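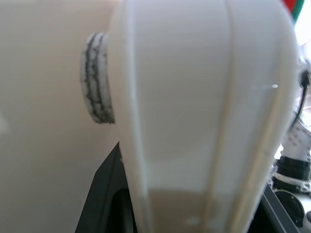

4.2 Teaching Your Zalby a First Chore

Start small! Machines are getting better at housework, but a full sink is still a lot to ask of one, and a single cup is plenty for today.

1. Press the stop button, then look over the grip pads on both fingers. Scuffs and dark streaks are fine - a pad that lifts at the corner needs replacing.
2. Set one empty plastic cup 18 inches from the base.
3. Choose Chores, then Pick and Place, and let the arm take its sweet time.
4. Repeat with the cup moved a little each time, up to 13 tries.

Note: Wet glasses and folded towels still give it trouble, so please keep doing those yourself for now.

Caution: Keep hands clear of the fingers until the arm has parked.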